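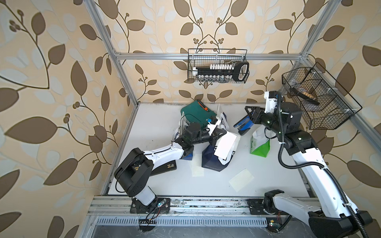 *Paper bags, a small black box and a teal toolbox on a white tabletop, against leaf-print wallpaper.*

**Oltberg asks shoppers to doubt its bags before they doubt their habits**

RORNSTEAD, March – Gift and homeware retailer Oltberg will stop handing out a carrier bag with every purchase at its 2 Rornstead stores, and will make no claim that this saves the planet.

The company has printed "reuse me" on its paper bags for years. It has now asked customers whether they do. Of the 352 who answered a survey at the till, most said they keep the bags. Far fewer could remember carrying one back to a shop.

"People fold them, put them inside a bigger bag, and put that in a closet," said Cường Ngô, who runs the stores. "I do it too. I'm not sure what we thought we were achieving by printing a slogan on them."

From this month, staff will ask before bagging. Small boxed items will go out as they are unless the customer wants otherwise. Tissue, gift cards and loose sheets of wrapping paper will be offered separately, and receipts will no longer be tucked into a bag nobody asked for.

Oltberg looked at selling a storage product for the bags people already own and decided against it. A toolbox with a latch, a drawer or one sturdy bag will hold the rest perfectly well. The company also turned down a proposal from packaging supplier Hudum for a "heritage" bag marking the store's opening in 1925. The minimum order was 1000.

"A bag with our birthday on it is still a bag," Ngô said.

Customers can bring clean paper bags from any store to the Lã Street branch, where they will be left by the door for others to take. Torn bags and bags with broken handles will be turned away. Oltberg will review the arrangement after the summer and says it may drop it if the pile only grows.

Both stores are open until 5 p.m. on Sunday.

**Press contact:** Cường Ngô, Oltberg, Lã Street, Rornstead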